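Power Supplies and Cable Sets: Gallery

This page collects pictures of the power supplies and wire harnesses we sort, bundle and repack at the Stomness workshop. We handle computer power supplies pulled from office machines, along with the cable sets that belong to them or that came to us without a unit. The last full lot came in July from Risiletti and was listed at 69 units, with a mixed carton of harnesses on top of that.

Harnesses are coiled, held with a zip tie and stored in divided cartons. We used to keep them in one deep bin. A bundle with long leads would hook onto the next one, and it took longer to pull them apart than to test them. The divided cartons cost us nothing, as we cut the partitions from scrap cardboard.

Click a picture to see it larger. Text by Rosario Piras. Page last changed 6th March.

Harnesses in a divided carton

Red, yellow, black and blue wires, with some orange. White zip ties hold the bundles. The black plastic connectors are left on, and we do not trim any leads before storage.
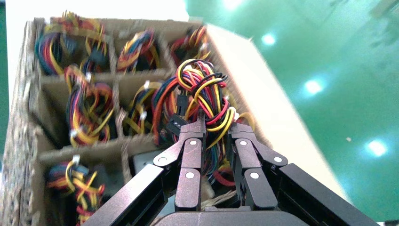 Stöcker wrote in to ask whether the ties go on too tight, as he has had bundles where the insulation was creased under the tie after a year on the shelf, and he now uses cloth tape for anything he plans to keep.

We leave enough slack to get a fingertip under the tie. Cloth tape works too, but it leaves glue on the wires in a warm room. Bundles that will be shipped within a few weeks get a tie. Anything going to long storage gets a loose tie and a paper tag with the lead length. Our standard length is 22 inches and the short sets are 18.

Bench and carton

Work is done at a cart with a white pipe frame and a dark gray foam top. The foam keeps the metal cases from sliding and from getting scratched. Units can stand upright or lie flat on it, depending on which side has the label. The carton of harnesses stays next to the cart so that bundles can be reached from the same spot.

Box edges fray with use. We keep a carton until the walls stop holding the partitions upright, then cut a new one.
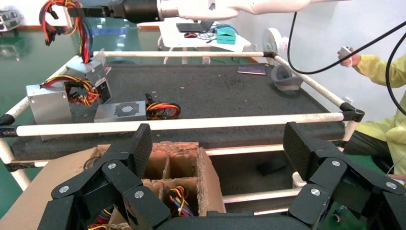 Power supplies on the foam top, harness carton in front.

Tested units are entered in the Groto list by label number. Stock numbers for power supplies start at 4000. Loose harnesses are not numbered one by one and are listed by carton. Requests for a certain connector should give the lead length as well.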